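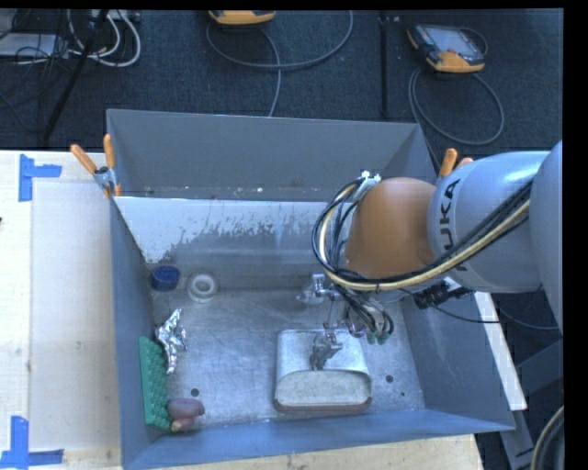 Week seven of the bin picking course, and I finally have a free evening to write down how it goes. Some friends from my old school asked me what I do all day in the lab, so this post is mostly for them. Sorry if it is a little long.

Our task has an easy name: clear the bin. The robot must take the things out of a metal bin, one after another, and put them in a second place without a person touching anything. Every team has the same arm, a KUKA, on loan from the department in two-hour blocks. Ours is usually from six in the evening, when the building is quiet and the heating is already off. We call our team Taltley, which was the password on the old lab computer.

There are two of us. Zanele Kruger writes the part which decides where to grip. I do the motion, so I must bring the arm over the wall of the bin and back again without hitting it. In the first weeks I was sure that my part is the easy one. Then I learned about the cables. They run along the arm and make a loop near the wrist, and the loop does not exist in the simulation. The planner thinks there is free air, and it turns the wrist in some very elegant way, and the cables say no. Now I have limits on the last joint and I lose maybe one third of the possible grasps, but I sleep better.

The bin itself is also a teacher. The metal is old and scratched, and it reflects. The depth camera does not like this, and it does not like foil either. We have a strip of silver foil in our set of objects, and a metal container with rounded corners, and for the camera these two are almost invisible on some evenings. The green block with the bumpy face is the opposite, it is always found at once. The trouble is only when it leans on the wall, because then the fingers have no space behind it. The same with the blue cap when it rolls into a corner. Zanele had the idea to first push such objects to the middle and grip them later. It costs time, but I think it is right, and I am now writing the push motion.

Our instructor, Ľudovít Šimek, gives us one rule for the notebook: write the failures first. So, for last week we made 90 attempts and 75 of them finished with the object in the gripper. It sounds good until you look at what is in the other 15. Nearly all were the foil or the container. In the whole term we have 328 attempts in the log, and the teams who started earlier have more. The target is 2,000 by all teams together, so that next year's students can train with our data and not begin from zero as we did.

Small things that I want to remember for myself. The clamps on the bin must be checked before each block, because a bin which moved one centimeter makes the whole calibration wrong, and you search for the mistake in your code for an hour. (I did this. It was in December and I was very angry with the code.) The blue tape on the table stays where it is. The controllers go back on the floor with the cable on the far side — I stepped over it too many times already. And the round white ring is a good first object for testing, it forgives a lot.

Next block we try the push motion with the real arm, slowly, at ten percent speed. Zanele wants to start with the cap, I want to start with the block. She booked the slot, so we start with the cap.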